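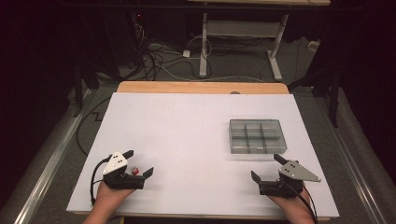
Six-compartment tray, clear plastic

Vinyl & Blind Box Chat > Preorders and Releases

Thread: Wondel series two delayed AGAIN

mossbank_shelf
Email from Jeltow this morning. The Wondel band figures, which were due in March, then "early summer", are now due "when they are ready". I paid 45 quid for the drummer. I could have learned the drums.

Has anyone had a different email, or did we all get the one with the smiling envelope?

tin_lid
Smiling envelope here too. Mine also had a voucher for 30p off postage, on an item that ships free.

Parka Lark
I don't mind the wait, to be fair to them. Series one was late and the paint was lovely. I'd take a late figure over one with its eyebrows on its forehead.

mossbank_shelf
Eyebrows are meant to be on the forehead, or near enough.

Parka Lark
You didn't see my Nina.

gatefold_gaz
Going to disagree with the general gloom. Jeltow is a tiny outfit and they do answer if you write to them. I asked for a refund on the keyboard player and had it by teatime. People on here give the big firms a year's grace and then go spare when a small one misses a month.

tin_lid
It's missed rather more than a month, gaz. I was a younger man when I ordered. And the big firms don't take the full amount up front.

gatefold_gaz
You ticked the box saying full amount up front.

tin_lid
I tick a lot of boxes.

Ploverella
Can we talk about the packaging instead? The new email says series two comes in a "collector sleeve" and no window. Why would I buy a figure I can't see in a box I'm not going to open?

mossbank_shelf
You could open it.

Ploverella
Let's not be silly.

Parka Lark
I open all of mine. They're toys of people in a made-up band. The singer has a detachable tambourine and it wants detaching.

gatefold_gaz
Boxed ones do hold their price though. A sealed Nina in the green coat went for 188 at the Ganulwood toy fair. Loose ones were on the next table for 24, tambourine included.

tin_lid
Asking price or sold price? I've seen that green coat sitting on the same table at Ganulwood three fairs running. It's practically on the staff.

gatefold_gaz
Sold. I was stood behind the chap. He wrapped it in his jumper.

Ploverella
So the window box matters! That's my whole point. No window, no way of telling whether you've got the green coat or the brown one, and then somebody has to slit the tape.

mossbank_shelf
Code on the base of the box, last letter. G is green. It was in the series one leaflet, between the safety warning and the other safety warning.

Ploverella
I never read the leaflet. It was inside the box.

Parka Lark
I'll let that one sit there.

For anyone who does keep theirs on display, I stand mine on clear risers so the back row can see over the front row. It stops the bassist being ignored, though he may be used to it.
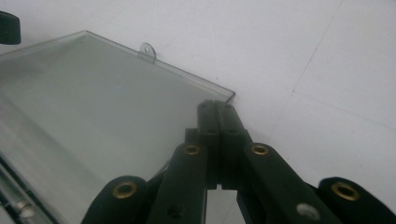
Thread: Clear risers, cut your own or buy?

tin_lid
Moving this over so mossbank can have his complaint back. Parka, do you buy yours ready bent or cut them from sheet?

Parka Lark
Ready bent. I tried cutting my own once and the bassist now lives on a slope.

gatefold_gaz
Cut your own, it's miles cheaper. Score it, snap it over the edge of a table, leave the film on until you've finished.

Ploverella
Mine are all in their boxes and the boxes stack. Just saying.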